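Tindeck Kraft Bench Paper, Roll

Stock code: TD-1933
Sold by: Preko Supply, Stemthorpe warehouse
Availability: In stock

Overview

Tindeck is an uncoated brown kraft paper for covering work tables, packing benches and shelves. It is supplied on a fiber core in two widths and one length. Both faces are the same finish, so the sheet can be laid either way up. It takes pencil, ballpoint and felt marker. Water-based ink may spread slightly along the grain.

The paper is made at the Seppälä mill and slit to width at our Stemthorpe warehouse. Shade varies between mill runs. Rolls from the same run carry the same lot letter on the core label; if a long table needs to match from end to end, ask for one lot when ordering.

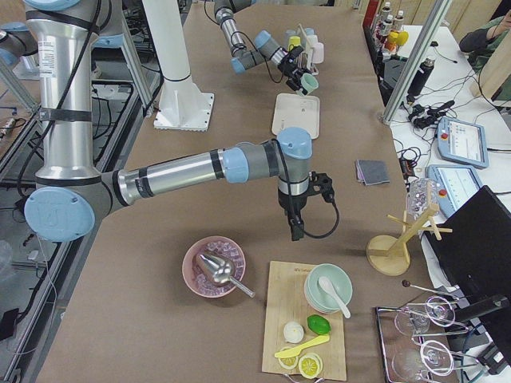 Brown kraft paper used as a tabletop cover.

Specifications

Material: unbleached kraft, uncoated
Widths: 30 in or 44 in
Length: 500 ft
Finish: machine finish, both faces
Color: natural brown
Core: fiber, open both ends
Printing: none
Wrapping: paper sleeve with end caps

Choosing a width

Measure the short side of the table and add the overhang wanted at each edge. The sheet should fold under far enough to take tape on the underside. The 30 in roll covers most single benches. The 44 in roll is meant for deep tables and can be cut down with a long straightedge and a fresh blade.

For tables deeper than 44 in, lay two strips lengthwise. Start with the strip farthest from the operator and lap the near strip over it by two inches, so that a hand or carton sliding away from the front edge does not catch the seam. Tape the seam along its full length with paper tape. Plastic packing tape holds well but tends to tear the top layer when lifted.

Fitting

1. Clear and wipe the table. Let it dry.
2. Unroll the paper past the far end and leave it flat for a few minutes. Paper from near the core has more curl and needs longer.
3. Tape one short end to the underside.
4. Pull the sheet snug from the other end. Do not stretch it.
5. Fold and tape the long sides, working from the middle outward.
6. Trim the corners at an angle before folding them under.

In damp rooms the sheet grows slightly across its width and may ripple. Store the roll in the same room overnight before fitting. 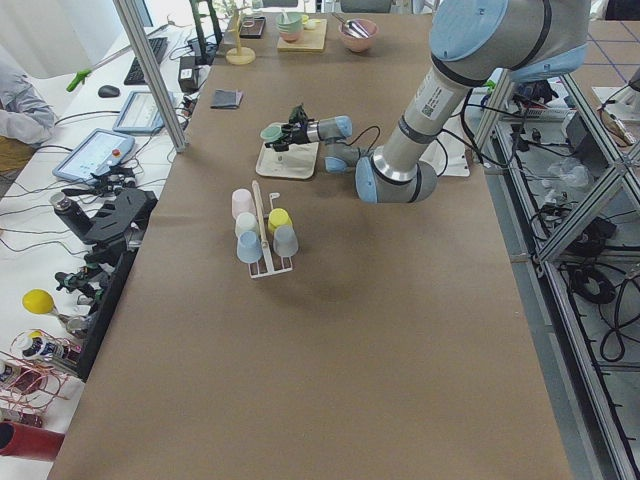 Replace the sheet when it is torn, stained through or lifting at the seams. Small cuts can be patched with paper tape from above. Clean, dry offcuts can go in with mixed paper for recycling after the tape has been removed.

Limits of use

Tindeck is not waterproof, is not rated for contact with unwrapped food, and should not be used under soldering irons, hot plates or open flame. It is not a cutting mat. A blade will pass through the sheet and mark the table.

Ordering

Rolls are sold singly. Mixed widths may ship on one pallet. Slit widths other than those listed are made to order and cannot be returned.

Sizing and lot matching: Venla Tuominen, sales desk
Pallet orders and freight: Ottavio Bortolotti, dispatch

Related items

Tindeck paper tape
Preko bench-end roll holder, 30 in
Preko bench-end roll holder, 44 in
Replacement cutter bar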